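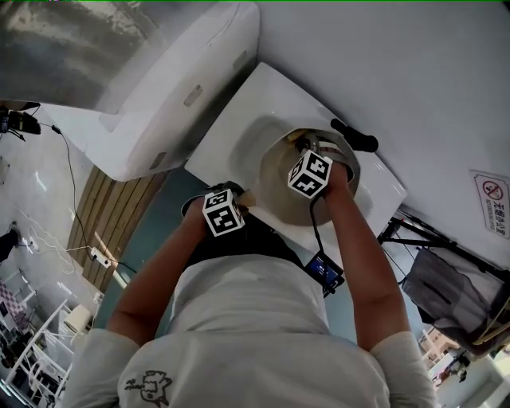 The Brosis Study looks at housing after prison: where people live in the months after release, what condition the home is in, and whether they are still there a year later. It is run by the Itelow Center for Justice Research in the towns of Podov and Lu. Condition is scored room by room from a fixed list. A washbasin with a tan-brown stain in the bowl, like the one shown, goes down as "worn" on our form, and "damaged" is kept for fittings that are cracked or missing.

Who can take part?

Anyone aged 18 or over who left prison in the past 2 years and now lives in Podov or Lu. You do not need a fixed address. People staying with family, in a hostel or in temporary housing are all included.

How many people are in the study?

We plan to interview 1,000 people. The survey has 27 questions, and you can skip any of them.

Will my parole officer see my answers?

No. Answers are stored under a number, and your name is kept in a separate file. There is one exception — if you tell us that someone is at serious risk of harm, we may have to pass that on. The interviewer will go over this before you start.

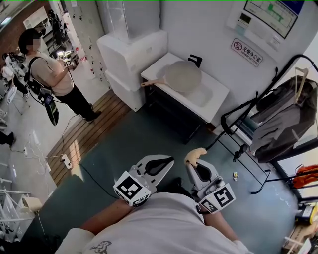
White T-shirt in front, beige T-shirt behind, on the slatted wooden floor.

Can I ask for the home visit to be left out?

Yes. You can do the interview by phone or at our office and describe the rooms yourself. Those records are marked as self-reported.

Can I leave the study later?

Yes, at any time before the data file is closed in May. After that your answers can't be separated from the rest.

When will results be published?

A short summary will be posted on this site first — the full report follows once outside reviewers have read it. Printed copies of the summary will be available at the Podov and Lu libraries.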